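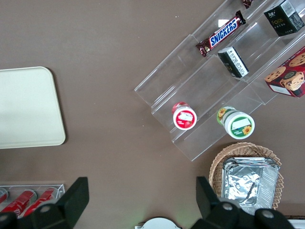

What must be agreed before a robot works on a table with mixed grocery items?

The owner of the cell, the person who loads the table and the person who starts the robot must agree on three written things: where each item stands, how hard the gripper may close, and who is allowed to reach in. Without these on paper, the cell stays in pause.

Handout 4: Good practice at the table
Course notes, Colwood automation evening class, November group
Prepared by Francine Leclerc

These notes go with the practical part. Please read them before you come, and bring them with you. Rules in our own lab at Flemmont are sometimes stricter than the ones you have at work. In the lab, follow the lab.

4.1 Before the start

Walk one time around the cell. Look for cables on the floor and for tools left inside the fence line. Press the emergency stop and check that the Colleo controller shows it, then release it. This check is done at the beginning of every session, also when the group before you did it.

The person with the hand pendant says "clear" in a loud voice. The others answer. If one person does not answer, we do not start.

4.2 Items and holders

Different packages ask for different grips. A chocolate bar such as a Snickers bends if you hold it by the middle with too much force. A carton is stiff until one corner gets soft, and after this it slips. Round jars and tubs turn between flat fingers, so grip them below the lid. Foil containers keep every mark you make.

A clear acrylic rack is difficult for a camera. It reflects the lamps, and the depth values near the edges are often wrong. Change the lamp angle first, and only afterwards the software settings. Write down the old angle!

4.3 Speed and force

For teaching we use 8 per cent of full speed. You may go higher only after 2 clean runs with the same layout. If you move a holder, even a little, it is a new layout and you begin again.

Force limits are saved in the program header with your initials. Do not save them in a comment at the end of the file, where the next group does not look.

4.4 When something falls

Pause, wait for the arm to stand still, open the gate, pick up the item, close the gate. Never catch a falling thing with the hand. Damaged packages go in the grey crate and are written in the log.

The log from last term has more than 3,000 lines, and many of them say just "dropped". Please write which item, which grip and which speed.

4.5 For next time

Read the Ní Chonaill chapter on shared workspaces, pages on signs and floor marking only. Make a one-page layout sheet for a table you know from your own work. A pencil drawing is fine.

1,120 views | 2 comments | Share

Related items
Handout 3: Grippers and fingertips
Handout 5: Floor marking and signs
How to fill in the session log
Lab hours at Flemmont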